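Keep a Hand on the Arm

Oriana Ibarra

Remote control is winning the argument over how to show a robot a task, mostly on volume. The Schwerdtfeger set has over 200 demonstrations from two operators, all driven from a desk. I still think the first batch should be taught by hand, even in simulation, through a matched leader arm.
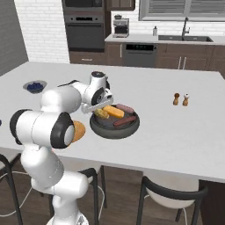

Contact is where a desk operator loses information. A joystick reports position and leaves force to be guessed from a screen. With the fingers just above the left side of a frying pan, close to a lumpy yellow item and with a block and two sausages sharing the space, a small error in height matters more than a clean path. A leader arm with feedback lets the operator feel the rim. Remote control can add the volume later.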